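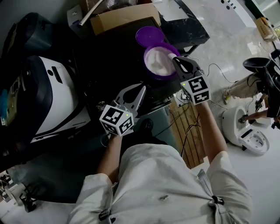
Pirano cotton candy ban lasts 33 days

6 Aug 2022

The Pirano town council voted on Thursday night to lift its ban on cotton candy at public events, ending a 33-day prohibition that had united the town in a way the new roundabout never managed.

The ban was brought in after the summer band concert at Florent Park, when melted sugar found its way onto the bandstand railings, two rented tubas and the seat reserved for the mayor. Cleaning crews were sent out twice. The second crew was sent to clean up after the first, which had used warm water and spread the problem to the steps.

The bill came to $3,544. Council member Mylene Ambrosio, who proposed the original ban, read the figure aloud at the meeting and then read it again more slowly.

"I have nothing against candy," she said. "I have something against paying to have it scraped off a tuba."

The ban covered "spun sugar in any form, on a stick, in a bag, or otherwise," and carried a fine of $50. Three fines were written. One went to a nine-year-old, and was later withdrawn on the advice of the town attorney. Another went to a man who turned out to be carrying attic insulation home from the hardware store. He has been refunded and says he would still like a letter.

Vendors were less amused. So-ying Ng, who has sold cotton candy, lemonade and hot peanuts in the park for eleven summers, told the council that her July takings were down 70 percent. She had tried offering kettle corn in its place.

"People came up, looked at the kettle corn, and asked me when the cotton candy was coming back," Ng said. "Then they went and bought ice cream from Yip, which melts. I would like it noted that ice cream melts."

It was noted. The owner of Yip Ice Cream, seated two rows behind her, asked that it be un-noted. The clerk said there was no procedure for that.

Public comment ran for almost two hours, a record for any item not involving parking. Tin-yau Fang, who plays second trombone in the town band, spoke in favor of keeping the ban, or failing that, moving the band. He said the slide on his instrument had been "a different experience" since the concert. Another resident asked whether the council had considered the bees. The council had not considered the bees, and agreed to do so in September.

Dentist Nelli Toivonen had been expected to speak for the ban and did the opposite. Cotton candy is mostly air, she told the room, and if the council wanted to go after something it should start with the caramels in the bowl by its own front door. The bowl was gone by the end of the meeting, though no motion was recorded.

Under the new rules, which passed five votes to two, vendors may sell cotton candy on the lawn and the lower path. It may not be carried within ten feet of the bandstand, a line that will be marked in paint once the council decides on a color. Pink was suggested and got a laugh, followed by a short argument about whether it had been a serious suggestion. Vendors must also supply a damp cloth to any customer who asks for one.

Who will measure the ten feet is still unclear. Parks supervisor Mei-kuen Kwan said her department has one tape measure and that it is needed for the flower beds.

"We'll be going by eye," she said.

Ambrosio voted against the change but said she would respect the result. She asked that the tubas be covered between songs, and the band agreed to look into the price of covers. The rental company has not yet said whether it will lend Pirano any more tubas.

The first test comes next weekend, when the cover band Jetska plays Florent Park at 6 p.m. The group has no brass section. Ng said she had ordered double her usual amount of sugar and had already cut up four old bath towels.

In other business, the council put off a decision on the roundabout sign for the third time. The sign currently points at the library, which moved in the spring.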